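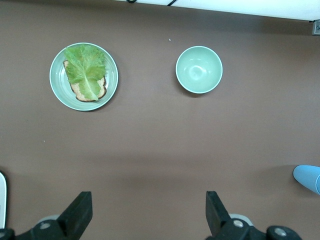

Bread and lettuce on a green plate, with the small bowl to match.

About Cludulis

Cludulis is a lunch room and tableware shop run by Jurgita Laur. We serve open sandwiches, soup and coffee, and we sell the dishes we serve them on. The lunch room came first. Customers kept asking where they could buy the bowls, so Jurgita cleared a wall and put up shelves.

The menu is short. Most sandwiches are one slice of bread with one or two things on it. Bread comes each morning from the Šindelář bakery across the street, and when it runs out we stop making sandwiches for the day. Soup goes on at 11 a.m. and is usually still available at 3.

Our everyday tableware line is called Pullico. It comes in solid colors – green, pink and blue so far – and every piece is sold singly. You can buy one cup. You can also bring in the plate you already have and match it at the counter, which is how a lot of our regulars built up a set. 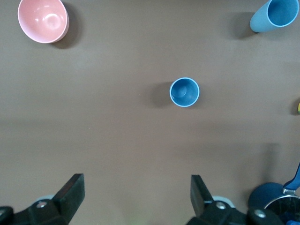
We plan to add a yellow next August. Before a new shape goes on the shelves we use it in the lunch room for a full season, washing it with everything else. Two shapes did not make it through last year – a footed mug and a square plate that would not stack. The current list has 138 items, counting each color separately.

The shop and lunch room are at 328 Flivuder Street, on the ground floor. There are 2 steps at the front door and a level entrance from the parking lot. Large orders for schools and offices are packed at our storeroom, Unit 801, and can be picked up there by arrangement.

For orders, replacement pieces or a table for more than six, ask for Jurgita at the counter. We are closed for the last two weeks of December.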